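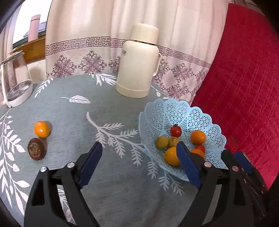 # About Wanimgate

Wanimgate is a small company that supplies table goods and weekly fruit to offices, waiting rooms and community halls. We sell tablecloths, fruit baskets, flasks and pitchers, and we deliver the fruit that goes with them. Customers can buy the tableware outright or take it on a monthly plan.

The company was started by Arwel Ifans and Huw Jenkins. Arwel had worked in produce wholesale and Huw ran the stockroom of a housewares shop. Their first customer was a dental office that wanted fruit at the front desk and had nowhere to put it. Arwel brought the fruit, Huw brought a basket and a cloth, and the office asked them to come back every week. There are now 4 of us on the full-time staff, plus drivers.

## What we supply

Our goods are sold in three lines.

- **Trodo** is our line of plastic fruit baskets. They have openwork sides and a scalloped rim, and pale blue is the color most customers order. Openwork lets air get to the fruit and makes the basket easy to rinse.
- **Aliyu** is the tablecloth line. The gray-blue cloth with white leaves is the standard pattern. It comes in round and rectangular sizes, and we hem to order for odd tables.
- **Tinix** covers hot and cold drinks: flasks, glass pitchers, and coasters.

Last year we delivered to 1,009 addresses and sent out 2,453 tablecloths, including replacements. We keep nearly 1,000 baskets in stock so that a cracked one can be swapped on the next visit.

## How a table is set

The cloth goes on first and is smoothed from the middle out. The flask stands toward the back with its handle to the right, and the basket goes in front of it where people can reach in without leaning over a hot drink. We leave clear cloth on the other side for cups.

Fruit goes in last. We use small fruit that can be eaten without a knife, mostly cherry tomatoes, kumquats and small oranges. Larger pieces go in first. Tomatoes sit on top, with their stems on if they came that way. A basket is filled to just under the rim.

On the return visit the driver takes out whatever is left, checks each piece, and wipes the basket before refilling it. Soft or split fruit goes to compost. Sound fruit goes back in on top of the new delivery so it gets eaten first.

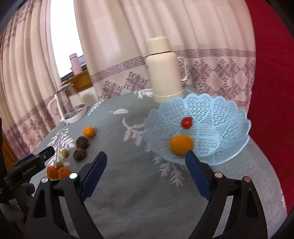

## Deliveries and orders

Most routes run on Thursday, starting at 6 a.m. Offices that want a second visit can add one to their plan. Changes to an order need to reach us by noon the day before.

Citrus is easiest to get from October through the winter. In summer we send more tomatoes and fewer oranges, and the price stays the same.

## Working with us

New customers usually start with one table and a single basket. Huw handles tableware orders and cloth sizes. Arwel handles fruit, routes and billing. Please have your table measurements ready when you call, including the height if you want the cloth to hang to a certain length.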